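Monda, el recadero de acera de Mac an tSaoi: reseña tras 2 meses de pruebas

Por Bláthnaid Mac Giolla
Diciembre

Llevo años oyendo que el año que viene una máquina me bajará la basura. Monda promete eso y, de paso, traer el pan y recoger paquetes en la esquina. Lo vende Mac an tSaoi por 2.000 euros, con el programa de navegación Ploltmont incluido y un simulador de ciudad donde se le enseña el recorrido antes de soltarlo en la calle.

Empecé por el simulador, como manda el manual. El encargo era sencillo: cruzar la acera, llegar al contenedor verde y volver.

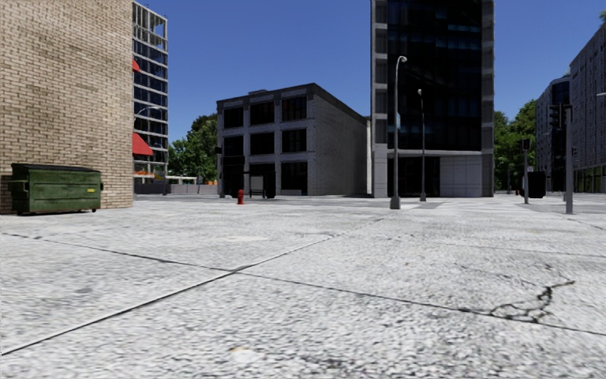 De 16 intentos completó 15, y reconozco que eso me ablandó un poco. Luego miré los tiempos. Se para ante cada junta del pavimento como si fuera un escalón, y una grieta lo tiene dando rodeos un buen rato. Además, llegar al contenedor es la mitad fácil de la tarea. Con la tapa cerrada Monda no puede hacer nada: no tiene brazo. Deja la bolsa en el suelo y da el recado por cumplido, cosa que a mis vecinos de Irnine les haría poca gracia.

El segundo recorrido es más largo, acera recta con la calzada a la derecha, y el folleto lo presenta como «reparto de última manzana». Aquí Ploltmont se defiende mejor. Respeta el bordillo y esquiva farolas y cajas de la acera con bastante soltura.
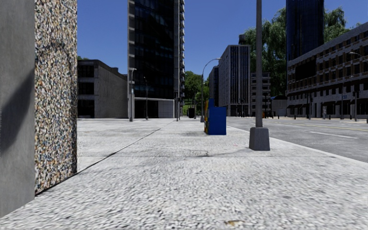 Pág. 15

Ahora bien, una ciudad de ordenador sin un alma por la acera es un examen muy blando. Ni carritos, ni perros, ni terrazas. En mi calle de verdad el aparato pidió ayuda al móvil tantas veces que acabé acompañándolo, y para eso llevo yo la bolsa.

¿Lo recomiendo? Para una nave con pasillos anchos, puede ser. Para casa, todavía no. El mío vuelve a su caja esta tarde.

Compartido 16 veces · 2 comentarios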